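Kandetti planning tracker: a year's subscription reviewed
Posted Mon 30 December

I run a small business that fits out shops and offices, and I have paid for Kandetti since March. It is a web service that follows commercial property schemes from first application to the day the hoardings come down, and sends you an email when something changes. The renewal notice has landed in my inbox, so I have been back through the year's alerts to decide whether it gets another twelve months out of me.

Short version: it is a decent search page with a poor alert service bolted on, and it is sold the other way about.

Setting up is simple enough. You draw a shape on a map, pick the kinds of scheme you care about (offices, retail, mixed use, warehouses, hotels) and set a minimum floor area. I drew mine tightly round the old canal wharves and the streets behind the station. The map is quick and the street names are legible, more than I could say for the council's own planning portal, which still asks you to type a postcode and then tells you it has never heard of it.

Then the alerts started, and in the first month I had 92. A fair number were for things I would never call a scheme. A change to a shop sign. A tree in a churchyard. A request to move a bin store from the left of a yard to the right of it, sent to me twice, once for each address the yard has. I raised the minimum floor area, which ought to have got rid of all of that, and found that anything with no floor area on the form is let through whatever you set. Support told me this was to make sure I didn't miss anything. I had been hoping to miss the bins.

The claim on the home page is that you will hear about a development before your competitors do. I doubt it. Everything I checked came from the public register, and the public register is free. Kandetti reads it overnight and tidies it up. On a good week that saves me an hour or so of clicking, and I'd pay something for that hour. I object to being told it is inside knowledge.

Take the Clatari building, the former cold store on the wharf side that has had permission for offices over shops for longer than I like to remember. This autumn the owners brought in Ledesma as a partner and changed the name on the boards. For anyone in my trade that is the moment that matters. New money usually means a new project manager, a new list of contractors and another look at the ground floor. I heard about it from a scaffolder in a café. Kandetti still had the scheme under its old name, with the old owner as sole developer, and it stayed like that for weeks. 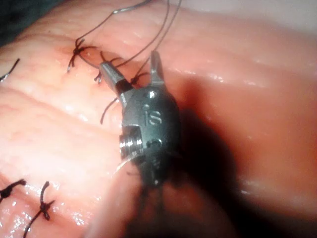
When the entry was put right, no alert went out. I asked why, and the reply was that a change of ownership isn't a planning event. True enough, in the strict sense, but the page that sells the thing has "ownership" in its list of what is tracked. The second reply said company details were "refreshed periodically". I asked how often and the ticket was closed.

The floor areas need care too. One warehouse conversion on my patch was down as 1638 square metres on its summary page and 2167 in the spreadsheet you can download. Same building, same day. Going by the drawings on the council site, the larger figure takes in the basement and the smaller one doesn't. Both can be defended. A person pricing a job from the summary page would be badly out, though, and there is no note anywhere to say which kind of figure you are looking at. I now open the original drawings every time, so a good part of the hour I save goes straight back.

What is good? The search, mainly. You can look up every application an agent has made in a district and see which were approved, refused or quietly dropped. The council portal can't do that at all. I used it before a meeting with a landlord and came away knowing that most of his schemes had been withdrawn within months of going in, and I quoted accordingly. The document viewer is good as well. It opens large plans without complaint and lets you measure off them, and the measurements agreed with mine wherever I tried them.

The phone version is a cut-down copy of the website and I gave up on it. It logs you out between visits and the map won't turn.

The "likely start date" against each scheme should be ignored. I can't see what it is based on. Clatari had a likely start date in June, then one in September, and it now has one in spring. I could have done that with a calendar and a pin.

I also had a month's free trial of Fuver, which does much the same job. Fuver's map is ugly and its search is weak, but it lets you mute a type of application for good, and it picked up the Ledesma deal, late, with a link to the notice. It covers fewer districts. If yours is one of them I would try it first. Mine is only half covered, so the comparison isn't quite fair to either of them.

On price, the single-user plan is bearable if you win one job a year from it. I can't say that I did. I can point to one quote that went in better informed, and to a site visit I didn't waste. The team plan costs a good deal more and adds shared folders, and I'd want to hear from somebody who uses shared folders before recommending it.

Cancelling, for those who will ask, has to be done by email, and they want notice before the renewal date. Read the terms before you put your card in. The renewal price on my notice was higher than the one I signed up at, with no explanation given.

I have asked to move to the search-only plan, which isn't listed on the prices page but does exist if you write in. The alerts are switched off.

Score: 2 stars out of five. It would get another if the minimum floor area did what it says.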